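Part 2: Setting up your GST file in Lurnard

I do the books for a small shop in Drundow, and I wrote this up after my third August of swearing at the quarterly return. It's how I set up Lurnard now, and it goes much quicker (mostly!).

1. Open Lurnard, choose New File and type your business name exactly as it's registered. Mine knocked me back over a missing full stop.

2. Under Reporting, pick cash or accrual. Check last year's return if you can't remember which you're on.

Caution: you can't change this once you've posted an entry. I had to start a whole new file.

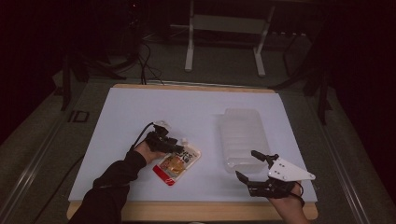 3. Connect your bank feed. Mine pulled in 240 transactions and took its sweet time, so go and put the kettle on.

4. Sort everything into categories. I keep to 27 of them, which sounds like a lot until you see what the default list looks like – I hid all the ones to do with livestock.

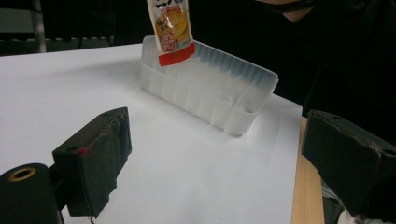
Rules are your friend at this step. I've got one that sends every Stirnside invoice straight to Packaging, and another for the phone bill. Make the rule on the first one you see and tick Apply to Past Entries, or you'll be clicking all night.

5. Match your receipts. Snap them as you go if you're that sort of person. I'm a shoebox person, I'm afraid.

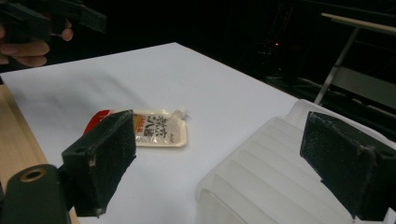

Nhi Tôn wrote in to say that step 5 works better before step 4, as Lurnard will guess the category from the receipt and you only have to fix the odd wrong one. I tried it her way for the Tiêu account and she's right, it saved me 36 clicks on one supplier!

6. Run the draft return and compare the GST collected with your sales report. 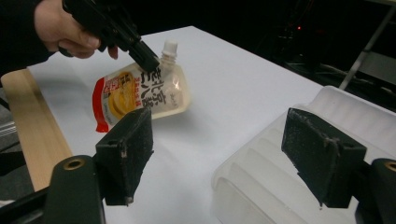

If the two are out by a few cents, it's rounding, and Lurnard has a button for that under Adjustments. Anything bigger, go back to step 4 and look for a sale that's been tagged GST-free by mistake.

7. Save the draft as a PDF before you lodge.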